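Memory at Home: Household Tips for Kitchen, Hallway and Workshop

Rostami Memory Research Clinic, Flestport
Community information sheet 914

The clinic studies memory and attention in adults living at home. The suggestions on this page were gathered from participants and their families during home visits, and were edited by Aroha Bright of the community program. They are general in nature and do not replace advice from a doctor or occupational therapist.

Kitchen

Keep the items used every morning on one open shelf at eye level. Cups, tea, cereal and bowls should stay together, even where this breaks up a matching set.

Label the outside of cupboards with one or two words in large dark print on a pale background. Pictures may be added if reading has become tiring. Labels that list everything inside are seldom read.

Use a timer that can be carried from room to room. A timer fixed to the stove is easily missed once the cook has gone to answer the door. Set it before the element or burner is turned on.

Write the date of opening on jars and cartons with a grease pencil. Place the pencil on a string beside the refrigerator.

When following a recipe, measure all ingredients into bowls first and put each container back in the cupboard as it is finished. An ingredient still on the bench has not yet been measured. For soups and stews, a marked 500 mL jug is easier to manage than a cup measure filled several times.

Hallway and living areas

Choose a single tray or hook for keys, glasses and wallet. It should be visible from the front door. Do not move it when visitors are expected.

A large wall calendar is best kept near the telephone. Cross off each day at the same time, for example after breakfast. Appointments should be entered by one member of the household only, in one colour of ink.

Plug-in night lights between bedroom and bathroom reduce confusion on waking. Many households add them in winter and leave them in place all year.

Workshop and hobby bench

Familiar hobbies should be continued wherever it is safe to do so. Repair work, model building and sewing all call on sequence and attention, and most can be divided into short sessions of 40 minutes or less.

Put small screws into a muffin tin in the order they are removed, working from left to right. Number the cups with masking tape. Before stopping, write the next step on a card and leave it on top of the work.

Disconnect power at the wall before opening any appliance or piece of equipment, and place the plug where it can be seen from the bench. 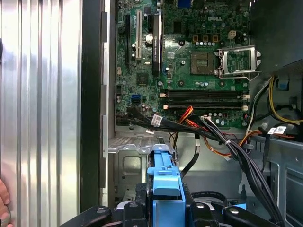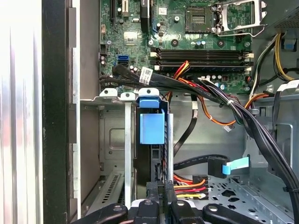
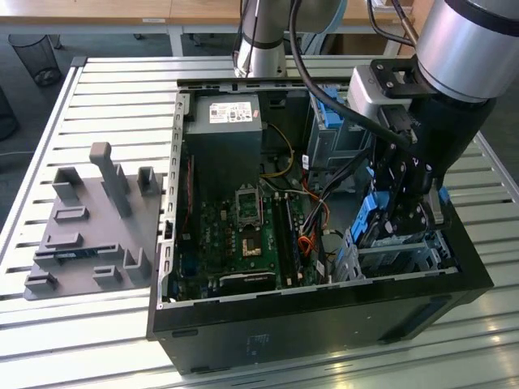

Desktop computer with the case open and the green motherboard in view.

Hang hand tools on a board with a painted outline behind each one. Power tools should be stored in a locked cupboard if judgement has changed, and a second person should hold the key.

Taking part

The Flestport home study is enrolling adults who live alone or with family. The clinic aims to enrol 2,000 households, and the next intake opens in January. Written enquiries may be left at the front desk, marked for the attention of Aroha Bright. Large-print copies of this sheet are available on request.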